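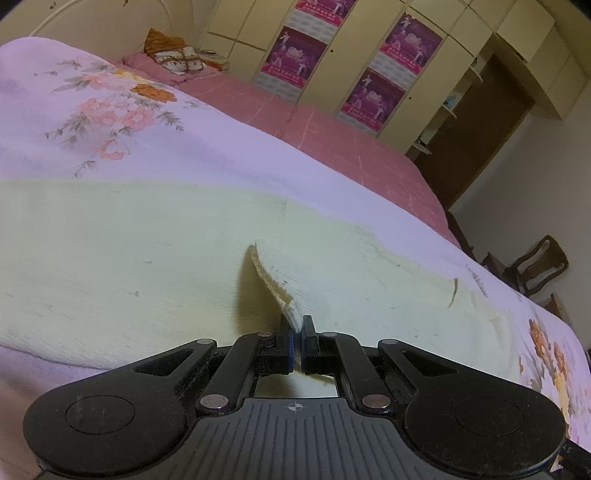

Most equipment budgets for household manipulation work are planned in the wrong order. The arm is priced first, the grippers second, and whatever remains goes to collecting demonstrations. I would start with the demonstrations.

Our plan at Bosa set aside 80 hours of hand-held collection in bedrooms and kitchens. The quote from Trullport was $795 per hand-held gripper, with spare finger pads sold separately. We ordered 2. The pads were left off the order to save money, and I think that was a mistake. Bedding sheds lint, and pads are consumables. They belong on their own line, next to cables and storage.

The second error is the depreciation period. Damgaard's template spreads everything over 18 months, arm and hand tools alike. A tool that pinches blankets all day should be written off faster – I would expense it in the year of purchase.

The Namunside budget is due in August. My request is simple: fund hours in real rooms, then pads, then tools. The arm can wait until there is enough data to justify its price.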